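25 May 2023
Kerkow cell, packing task, notes by Titilayo Ezeani

Started the power supply task again with the new Jarnik policy. The change from the last version is where it gets its grasp point. The old one used the centroid of the segmented object, and with these units the centroid kept landing in the wiring. Salamatu's version masks out the cable pixels first and fits a box to the metal casing, then picks the grasp from that. Arm speeds and gripper force left as they were.

Training set is 152 teleop demos, all done by Ezequiel and Nneka on this cell. I threw out 23 of them where the operator regrasped partway through the lift. Kelechi thinks we should keep those and label them as recoveries. We can try that later as a separate run so the two don't get mixed up.

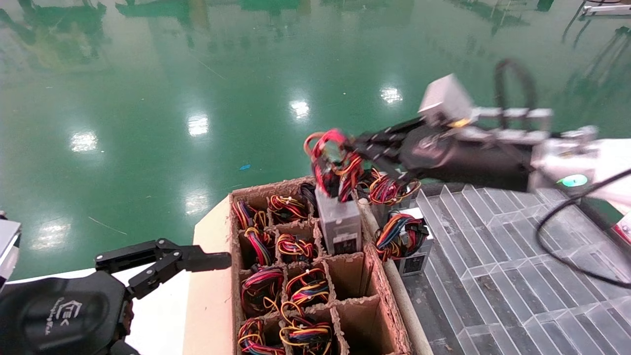

The head camera is still the weak point. The wire colours segment well, but the casing is shiny and the mask breaks up when the label is turned away. Lowering the exposure helped a bit. I'd like to try the wrist camera for the last part of the approach, which means redoing the calibration on the right arm.

Two failures worth writing down. In the first, the gripper closed on the casing and a loop of cable together, and the unit came up tilted. In the second, the lift was fine but a trailing connector caught on the cardboard divider. The mask can't do anything about the second kind. It needs a higher lift before any sideways travel, so I've raised the waypoint in the Marino config and left the old value commented out beside it.

To do:
Rerun with the raised waypoint, same seed
Ask Ezequiel where the December calibration files went
Fresh dividers for the box before the next batch
Send Nneka the list of dropped demos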